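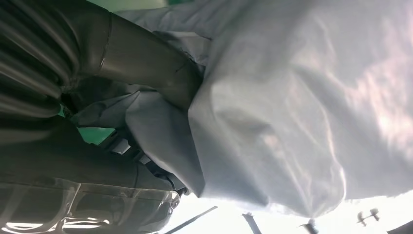

I've had the Edet sheet set from Millico on my bed for four months now, so I figure I can finally say something useful about it. I paid $55 for the queen in pale gray, marked down at the Pondell outlet off the highway, and I'd been sleeping on the same scratchy set since college, so the bar was low!

First thing, the color. It's gray with a little blue in it, and in the evening with the lamp on it goes bluer than I expected. I like it. My husband wanted the tan and still brings it up.

The feel is smooth and pretty light, great for August when our bedroom gets stuffy by nine at night. In January I'd want something heavier, or at least a blanket that doesn't slide off (mine does, constantly — smooth on smooth, I guess).

Now the wrinkles. These come out of the dryer rumpled and they stay rumpled unless you grab them right away. I tried ironing the flat sheet once and quit halfway. If you fold it warm with a second person holding the other end, it comes out decent. By myself I get a sort of lump and put it on the shelf lump side down.

The fitted sheet is my one real complaint. Our mattress is on the thick side and the bottom left corner pops off about every other night. I bought a pack of those clip straps and that fixed it, but I shouldn't have to.

No pilling so far, and I wash them warm every week. The pillowcases are roomy, too. I'd buy the set again at the sale price — for full price I'd want better elastic.

4 out of 5 from me.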